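Print this ticket | E-mail this ticket

Ticket 835 – Order confirmations showing wrong pillow size
Opened by: Léonie Masson, Ornside shop desk
Assigned to: Annick Cordier
Status: Resolved
Opened: 26th September

Reported problem

Customers who order the small square cushion cover are getting a confirmation e-mail for the large one. The price charged is correct and the packing slip is correct. Only the e-mail is wrong. We have had 14 complaints so far, all for the pink print. The plain colours seem fine.

I checked the product page in Tutar and it lists the size properly. Clearing the cache on the shop computer made no difference. The picture on the listing is the current one as well. 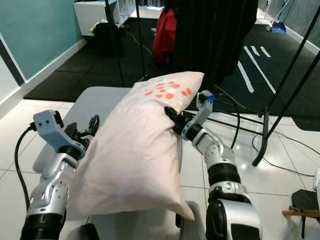
Pink cushion.

First reply (Annick)

Thanks, Léonie. Could you send me one order number with the wrong e-mail and one with the right e-mail? Please forward the messages themselves – a screenshot drops the header, and I need the template name out of it.

Also, was anything changed in the Jollier import sheet in August? The size codes come from there.

Reply (Léonie)

Both forwarded. Yes, the sheet was redone in August when we dropped the old supplier codes. I added the new rows by copying the large cover and changing the name, price and colour. I don't remember touching the last column.

What was checked

1. E-mail template. Opened the confirmation template and sent a test for a plain grey cover. Size came through correctly. Template ruled out.

2. Product record. The pink print has a size on the page and a separate size label used only for e-mails. The page size was right. The label still had the value from the large cover.

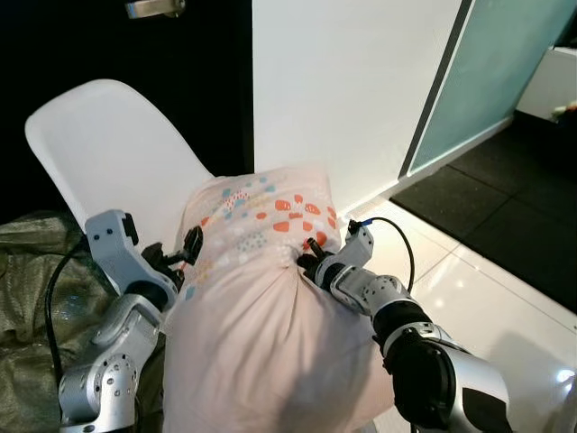 3. Import sheet. Last column of the Jollier sheet is the e-mail label. All rows for the pink print had been copied down with the large cover's value. Corrected and saved.

4. Re-import. The first try stopped at row 99 with "label too long". There was a trailing space in the cell. Removed it and ran the import again, with no errors this time.

While I was in the record I looked over the rest of the listing and left it as it was.

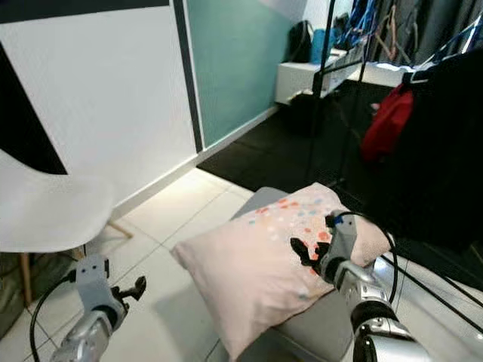

After the second import I placed a test order for the small cover and the e-mail showed the small size. I also tried the large one, and it was still correct. The stock count did not move apart from the two test orders, which I have cancelled.

Still to do

Léonie to write to the customers who complained. Orders already shipped don't need changing, as the slips were right all along. The Deschamps trade listing uses its own sheet and was not affected.

Closing note (Léonie)

Two new orders this afternoon, both e-mails correct. Customers have been written to. Please close.

Print this ticket | E-mail this ticket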